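Flinex Lane Pilot, one month in: a driver-assist kit that trusts you slightly less than you trust it

By Noreen Talpur | April
7 min read

My car is old enough that its most advanced safety feature is a horn. So when Flinex offered to lend me the Lane Pilot, an add-on kit that promises to steer, brake and hold a gap on the highway, I said yes before reading the part about installation.

The kit comes in a box with a windshield unit, a steering module, a wiring harness and a booklet in which every page is a warning. I paid a shop to fit it. The bill was $378, on top of the $2,000 for the kit itself, and the mechanic handed back my keys the way you'd hand someone a ferret.

Setup starts with what Flinex calls a learning drive. You cover 80 miles by yourself while the system watches and draws its own conclusions. Mine concluded that I drift left. I have been told this before, by people who charged less.

On a dry interstate in daylight, the Lane Pilot is good. It holds the middle of the lane without the ping-pong effect I remember from the Kernedia kit I tried a while back, and it brakes early and smoothly when traffic bunches up. After a couple of hours I got out less tired than usual, and my right foot felt like it had been on vacation.

Then there are construction zones. The moment the painted lines get weird, the system chimes twice and hands everything back to you. Flinex says you get "ample notice." I would call it enough time to say one word, and I said it.

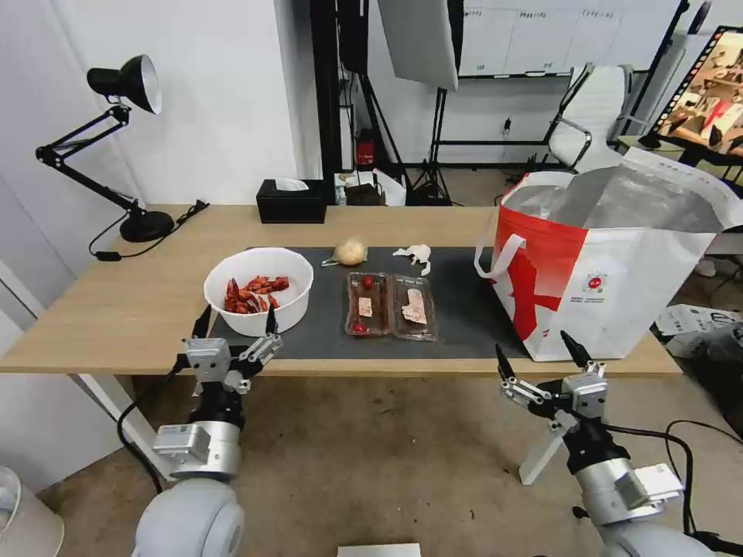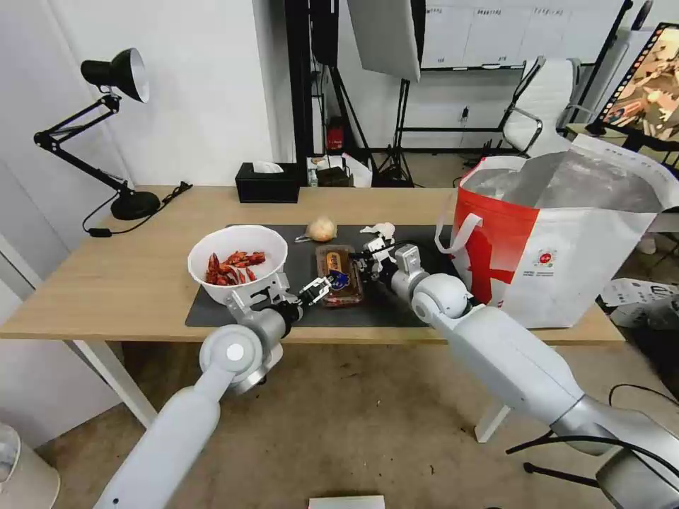
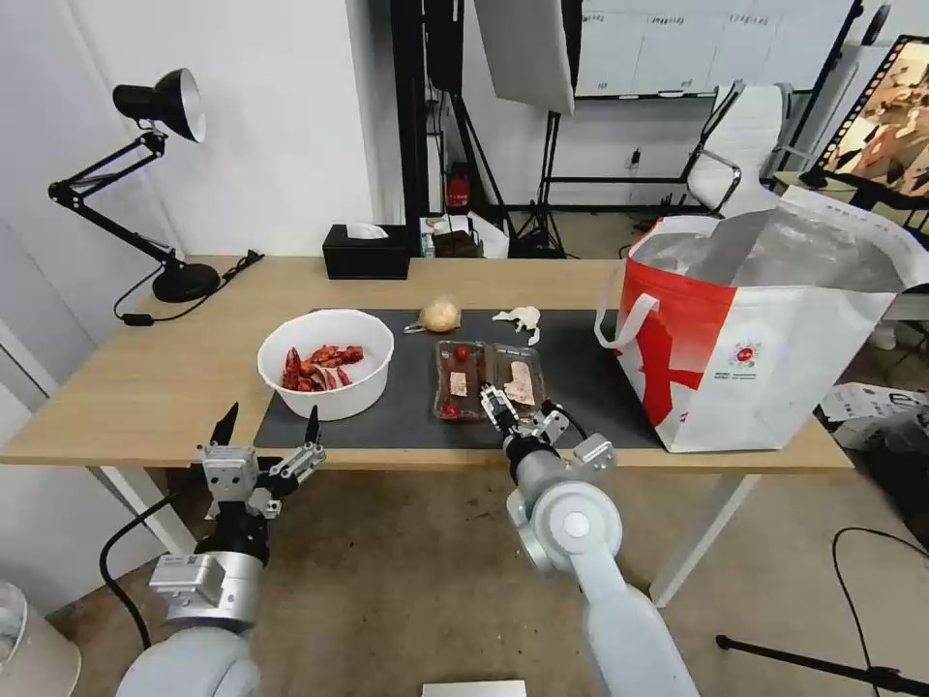 Crayfish, a bun and a tray with two compartments.

The attention monitor is the part I argued with most. A small camera watches your eyes, and if you look away from the road for too long it beeps, then beeps louder, then starts slowing the car. Fair enough. It should object if I'm fishing around in a tray for a cherry tomato, and a bowl of crayfish has no business anywhere near a driver at all. But it also objected to me checking my blind spot, squinting into low sun and, one Friday on the way home, sneezing. Sunglasses confuse it completely. With mine on, it decided I was asleep and kept that opinion all the way to my exit.

You can turn the sensitivity down in the app, three menus deep, under a heading called Comfort. The app is otherwise fine. It keeps a log of every time the system gave up and every time you took over, with a little map. I had 200 entries by the end of the loan. A lot of those were me, grabbing the wheel next to a truck out of plain nerves, and the log doesn't separate my nerves from its mistakes. You have to tap each entry and label it yourself. I labeled the first dozen and then found other things to do with my evening.

City driving isn't supported, and the booklet says so on most of its pages. I tried the adaptive braking on a busy avenue anyway, with my foot hovering. It treated a parked delivery van as a personal enemy and stopped well short of it, to the great interest of the cab behind me. I went back to the highway after that.

Updates arrive over your phone's connection. One came during my month, and the release notes said "improved behavior." I couldn't tell you whose.

If you spend your week on long, boring highways, the Lane Pilot earns a lot of its price. If your commute is mostly orange barrels, keep the money. The Böttcher system costs more and needs a newer car, but a friend's unit gives a longer warning before it quits, and I'd pay extra for that.

Good: smooth lane keeping, gentle braking, clear log map
Bad: short handover warning, hates sunglasses, pricey install
Rating: 3.5 out of 5

Flinex wants the kit back next week. I still drift left.

Contact | Copyright Flenance | Back to top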